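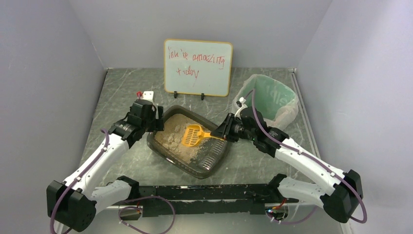

### 9. Before a litter run

The Trilura guide says the cables look after themselves. We have our doubts.

1. Power off both arms.
2. Follow each purple cable from shoulder to wrist. Refit any white clip that has slipped.
3. Close the right gripper on the scoop handle and tug it. Don't trust the "grip OK" message.
4. Line the bin and fold the bag over the rim.
5. Run at low speed for up to 500 cycles, then repeat step 2.

**Caution:** Keep hands out while either arm has power.

**Note:** Laing claims 1000 cycles between checks. Rin Hosoda has yet to see it.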